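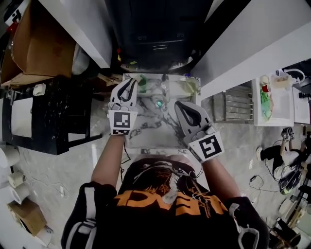 *Counter in the middle, drying rack on the floor to the right.*

Dorota Kalinowski wrote:

> The Lendier rack folds flat and frees up the whole kitchen. Worth every cent of the $500 reno money.

I'm not sold, Dorota. A metal rack on the floor is still a rack on the floor, whatever colour the brochure is. The marble is fine, but grey veining hides crumbs and I'd be wiping it blind. And where does the big cardboard box go - back on the cabinet until February? I'd sort the paper rolls first, then talk about buying anything.

Jolien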